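4.2 Upkeep of the hand-held gripper station

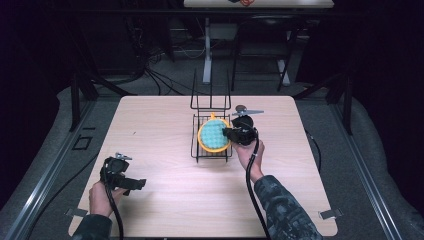
Figure 3. Station 2 in use. The operator holds a gripper in each hand; the jaws of the right one rest against a round sponge on a wire rack. Two small clamps hold the near corners of the tabletop.

Most reports on hand-held demonstration rigs treat the station as a fixed quantity. It is described once, in a paragraph on hardware, and every difference in the recordings is then put down to the operator or the task. We doubt this is safe. The station used for the dish rack tasks (Figure 3) needed attention often enough that we kept a log of it from the first day, and this section reports what the log does and does not support.

The table stands on carpet between two metal rails, and carpet gives. The Avirine setup guide asks the user to mark the table position on the floor and return to it each morning. We followed this for the first part of the study and found that the marks were a weak guide, since a table can sit exactly on its marks and still lean. From July on we checked the top with a level before each block of recordings and tightened the corner clamps by hand. Whether the clamps themselves do much is unclear. Hoxha stations of the same general layout are sold without them, and we have no side-by-side comparison that would settle the matter.

Cables were the larger problem. Each gripper has its own lead, and on the right side the lead is coiled. A coiled lead stays out of the way when the hand is close to the body and pulls back when the hand reaches forward, which is the posture most of the rack tasks call for. Operators said they stopped noticing the pull after the first session. We see no reason to take that as evidence that it had no effect on their movements. A straight lead was tried for one week and withdrawn after it caught on the table edge.

The jaws were re-zeroed after every 25 recordings with the routine supplied by Cetitz. The routine closes the jaws on nothing, stores the reading and reports a pass. It reported a pass on all but 2 occasions, and we would caution against reading much into this. The test is run unloaded, and the faults that spoiled recordings showed up under load, with the jaws against something soft. A sponge is a poor reference object for the same reason it is a useful task object: it yields, and the reading at first contact depends on how the operator comes at it. We therefore added a second check using a 45 mm steel block, which the supplied routine does not ask for. Of the 300 recordings made before the block check was introduced, we are willing to vouch for the jaw width only in those where the rack or another rigid part was gripped.

Screws on the top brackets were checked weekly by one person (Indira Iyengar), with the same driver each time. An earlier practice of letting each operator check their own grippers was dropped when the log showed long runs of identical entries – a pattern we take to mean that the boxes were being ticked without the screws being touched.

The Flimeck maintenance schedule, which we adopted at the start, assumes wear proportional to hours of use. Our log fits that assumption badly. Faults clustered after the station had been moved or re-cabled, including a run that began on 4th February after the left lead was replaced, and long undisturbed periods produced few. This is one station and one log, and the clustering may owe something to our looking harder after each change. Even so, we would check after every disturbance before we would trust an hour count.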